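Subject: Re: Bread for the Pundeo potluck

On Saturday the Partanen Street list wrote:

> Is anyone bringing bread? And does anybody have a basket that isn't falling apart? We have 41 signed up so far.

Yes and yes! I've got the oval wicker one (reddish-brown, fairly shallow, nice rolled rim) and I'd love to see it get used. I'm thinking braided rolls plus those muffin-shaped buns, all piled in together with a napkin underneath.
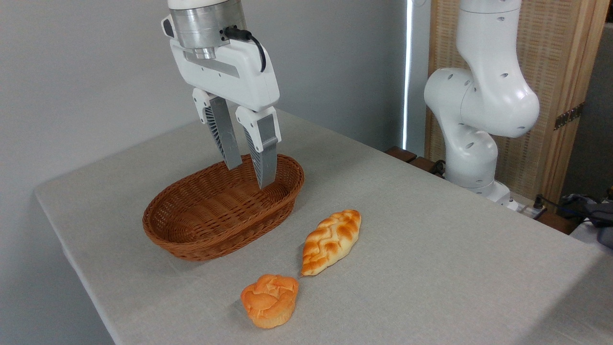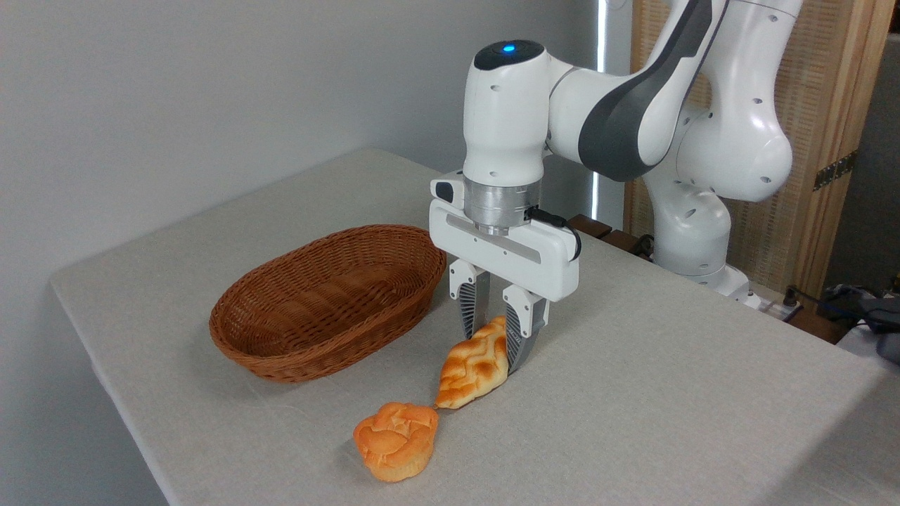 *Braided roll, round bun and the oval basket*

I can do 10 of each, but that won't feed everybody, so a second baker would be great. The light gray cloth can come along too if the tables at Kostard Hall are still as scratched up as last time. Oh, and does the side door code still work? I'll be there by 2 with my arms full!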